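Giving an Old Desktop Computer a Spring Clean
Workshop and Household Tips from Shaimaa Bouzid
Thursday, March 2, 2023

Every year, once the evenings begin to draw out a little, I get the urge to clean things that haven't been cleaned in a very long while, and the computer is always on my list. We're all so good at wiping the screen and running a cloth over the keys, and then the poor old tower sits by our ankles collecting fluff from one May to the next!

Start by shutting it down properly, switching off at the wall and pulling out every lead. My friend Zineb Cherkaoui ties a scrap of coloured wool round each plug and a matching scrap by its socket, and I've been copying her ever since I spent a whole Sunday afternoon wondering why I had no sound. Then press the power button once with the plug out, and touch some bare metal on the case before you put your fingers anywhere near the workings.

Lay the tower down on its side on a good firm table, with the panel you're taking off facing up. A bed or a rug is no use at all, as you'll lose the screws (ask me how I know) and carpets are dreadful for static. Any screws go straight into an egg cup.
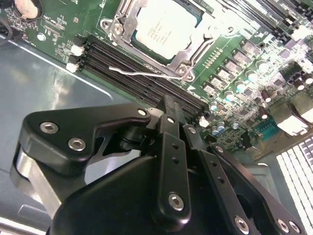
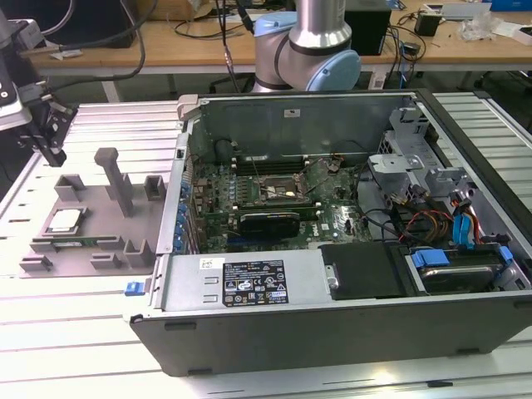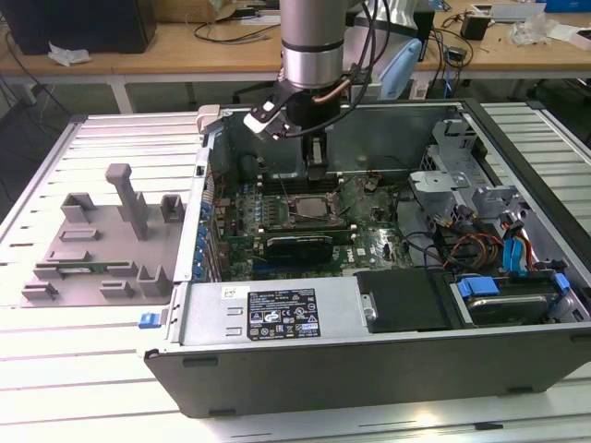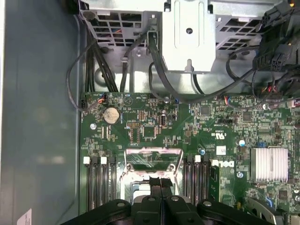 Dust likes corners, and it likes anything with holes in it even more, so that's where I begin. Use a soft, dry brush – I keep a 2 inch paintbrush that has never been near paint – and work from the top of the case towards the bottom, flicking the fluff out and away from you. Vents want a bit of patience. A drive cage with a grid of little square holes, like the one in the last photo, is best brushed from both sides if you can get at it, and I go gently there with the wiring so near behind. Short puffs from a can of air will do the rest, with the can held upright. Please leave the power supply closed up, however grubby it looks through its vents, and brush the outside only.

While you're in there, have a look at the little round battery that keeps the clock going. If your computer has started forgetting the date, a new one costs very little, but do read the number on the old one first and take it to the shop with you.

Cables can be eased to one side, never tugged. If one does come loose, push it straight back in before you carry on, while you still remember where it lived. I used to tell myself I'd do it at the end, and I never once remembered.

Panel on, screws out of the egg cup, leads back to their bits of wool, and then put the kettle on while it starts up. Next time I'll be tackling the printer, which I have been putting off for months.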